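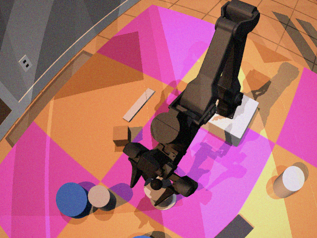 Changes to the allotment tenancy agreement at Nomside and Wornmont

January 2026

The Brallosstead Allotment Association has completed its review of the tenancy agreement that applies to all plots at the Nomside and Wornmont sites. The present agreement was drawn up when the Association managed Nomside alone, and several of its clauses refer to arrangements that no longer exist. A revised agreement will be sent to every tenant by post with the annual rent notice. Tenants are asked to sign and return one copy and to keep the other.

The principal changes concern water, structures, bonfires and the transfer of plots. The rent for a full plot is unchanged. Half plots will continue to be charged at half the full rate, and the concession for tenants in receipt of a state pension remains in place.

Water

Standpipes at both sites will be turned off over the winter and restored in spring when the risk of hard frost has passed. Hoses may be used to fill butts and tanks but may not be left running unattended, and sprinklers are not permitted. A tenant using a hose is expected to give way to anyone waiting with a watering can. Tenants who wish to install a storage tank larger than 800 litres must first apply in writing, giving the position of the tank and the means by which it will be supported.

Structures

One shed and one greenhouse or polytunnel may be placed on a full plot. Half plots may have one structure only. Existing structures which exceed this limit may remain for as long as the present tenant holds the plot, provided that they are kept in sound repair. They may not be replaced. No structure may be set on a concrete base, and any glass that is broken must be removed from the site by the tenant.

Applications for new structures should be made on the form available from the site office at Nomside. A decision will normally be given within 4 weeks.

Bonfires

Bonfires will be allowed from the beginning of November to the end of February only. They must be attended at all times and put out before the tenant leaves. Only dry plant material from the plot itself may be burned. The burning of carpet, plastic, treated timber or household rubbish will be regarded as a serious breach of the agreement. At Wornmont, no fire may be lit on the plots that adjoin Lemieux Road, where smoke has been the subject of repeated complaint from residents.

Transfer of plots

A plot may no longer be passed directly from one tenant to another. A person who has been registered as a co-worker on a plot for at least two full years may apply to take over the tenancy when it is given up. In all other cases the plot will be offered to the person at the head of the waiting list for that site. Tenants who have informal arrangements with friends or relatives are advised to register them without delay, as the qualifying period runs from the date of registration.

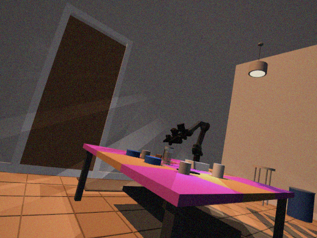
SITES AND GROUNDS

Work on the lower boundary at Wornmont is due to begin in May. The old chain-link fence between the lane and the compost bays will be taken down and a mixed native hedge of hawthorn, blackthorn and field maple will be planted in the following autumn. A temporary fence will stand in the meantime. The sum of £3000 has been set aside for the clearance and fencing, and the cost of the hedging plants will be met from the general fund.

Access to the lower gate will be closed while the work is carried out. Tenants on the lower plots should use the main entrance and are requested not to park on the turning area, which must be kept clear for deliveries. Manure ordered for this period should be directed to the bay beside the main entrance.

At Nomside, the path along the northern side has been relaid with crushed stone. Wheelbarrows may be used on it as before, but motor vehicles must be kept off it.

Tenants are reminded that the padlock combination is changed each spring. The new number will be enclosed with the rent notice and should not be given to anyone who is not a tenant or registered co-worker.

Questions about the revised agreement should be addressed to the Secretary, Mudassar Bugti, at the Nomside site office. Those who need the agreement in large print should ask for it when replying. Signed copies may be returned by post or placed in the letter box at either site.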